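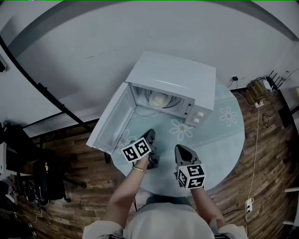 A white microwave with two dials, door open, a bowl-like object on the plate.

Home Food Garden Money Subscribe
Search stories Go

The two-dial microwave holds on

Mar 31, 2019
By Sebastian Onu
17 shares 4 comments

When my sister moved into a one-bedroom flat in Ilemdale last October, she owned a bed, a kettle and a microwave. The microwave spent its first weeks on the floor while she waited for a bench to be delivered. She heated soup kneeling down.

Plenty of renters will recognise the arrangement. A microwave is often the first appliance into a new place and the last one out, and it goes wherever there is a power point and a bit of clear space. A rug or a low table will do for a while, provided the vents are kept clear and the feet sit level.

The plain kind with two knobs is still easy to find. One dial usually sets the power and the other sets the time. There is no clock to reset after a blackout and no menu for popcorn. At Clelari, a second-hand appliance shop behind the Ilemdale station, dial models go out the door within 8 days on average. Push-button ones take longer.

"People want to turn it and walk away," says the owner, Sima. She checks the door seal first, then the hinge, then the roller ring under the plate. If the plate is missing she won't stock the oven, as replacements can cost more than she would charge for the whole thing.

Cleaning hasn't changed much either. Put a bowl of water with a few slices of lemon in the middle of the plate, leave a wooden spoon in it, and heat it for a few minutes. Let it stand with the door shut, then wipe the roof and walls with a damp cloth. Take the plate out and wash it in the sink. Go around the inside of the door as well, where grease builds up along the edge and stops it closing properly.

My sister's bench arrived in the end, in the wrong colour. She kept it. The microwave went up beside the kettle, and the rug is now in front of the couch.

Orna magazine, issue 1453

4 comments Share Save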